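Textured or plain rubber pads on hand-held grippers for food handling?

Posted in Hardware > End effectors
Tags: grippers, finger pads, fiducials, tabletop

Telma Echeverría
Joined in August

We are choosing finger pads for a set of hand-held grippers and I would like to hear from anyone who has compared them on food. The tasks are simple table ones: lift a bun off a plate, move a slice of bread, put corn on the cob on another plate, stand a glass somewhere else. The recordings are meant to train a pair of Dronent arms later on, so the pads on the hand-held units have to match whatever goes on the arms.

At the moment I am looking at two kinds. One has a fine waffle texture and comes with the Provar fingers. The other is a plain rubber pad that we cut ourselves from sheet. I ran 50 lifts with each on a bread slice. With the textured pads I dropped it 11 times, with the plain ones nine. That does not seem enough of a difference to decide anything. The slice also bends when I take it by one edge, and I can't tell how much of the trouble is the pad and how much is me.

My second worry is tracking. We have marker cubes on the grippers and a camera on the head, and when I bring both hands in over one plate the cubes get close together. I would rather not go back and redo a hundred recordings because the pose jumps.

Pictures from the table we use:

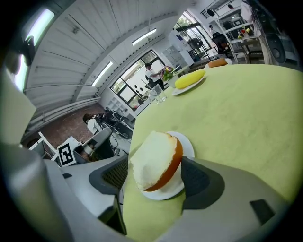
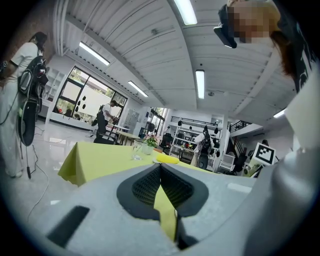
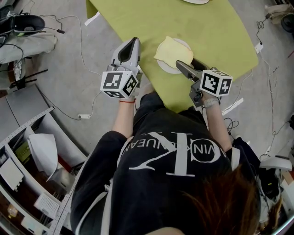

First two: views from the gripper cameras. Third: head camera, bread slice on the plate.

Has anyone settled on one pad for both soft and hard things? And does pad angle matter more than texture?

Edit: the controller is a Tian box, in case that changes anything. Closing force is by hand on the hand-held units, so it only matters for the arms.

zisbridge_mark

We went through this at Zisbridge last year. Short version: your 11 against nine is noise. You would need a lot more lifts, and you need to mix the order. If you did all the textured ones first and then all the plain ones, you were simply more practised by the second lot.

What I would do:

Do 100 lifts per pad and swap pads every ten or so.
Use fresh bread at the start of each block. A slice that has been out for an hour is much easier to pick up and will flatter whichever pad gets it.
Write down how it failed. Slipping out, tearing and folding are different problems, and a single count of drops hides that.

On texture, we found that a fine pattern helped with smooth hard things and did very little for bread. Crumbs get into the pattern and after a while you are more or less gripping with crumbs. A stiff toothbrush clears it. Plain rubber wipes clean faster but picks up grease from anything glazed, and then it slides.

Angle mattered more for us, yes. For anything flat on a plate you want the tip to get under the edge, and a thick pad that runs right to the end of the finger stops that happening. We trimmed ours back by a couple of millimetres and the slices got a lot easier. Do both fingers the same or the grip twists.

For the cubes, check that each face on each cube has its own marker ID. We had the same set printed twice by mistake and the left hand kept turning up on the right. If the IDs are fine, two cubes side by side should not bother the tracker – what hurts is a hand or sleeve in front of them, or blur when you move fast. Play one recording back with the poses drawn over it before you do any more.

pell77

just use the textured ones, they come with the fingers and you can buy spares. we never had a problem but we only do boxes and cups so maybe not much help with bread

okonjo_r

Agree with most of the above, but I would not trim the pads until you know what the arms can do. A person with a hand-held gripper will tilt the wrist to get under a slice without thinking about it. The arm has to reach the same tilt without hitting the table, and ours could not at the far side of the plate. We had good recordings that were no use at all for playback.

Try five or six of your existing recordings on the arms first, slowly, with an empty plate. If the wrist angle is out of range you will see it straight away, and then the pad question can wait.

Also worth checking the exposure on the gripper cameras. A pale finger near a big window can wash out while the dark pad stays fine. We fixed ours at one value – auto kept hunting every time the hand turned towards the light.

Telma Echeverría

Thanks. I did do all the textured lifts first, so that comparison is going in the bin. Marker IDs are all different, I checked this morning. I will try some playback on the arms before cutting anything and post the new counts here when I have them.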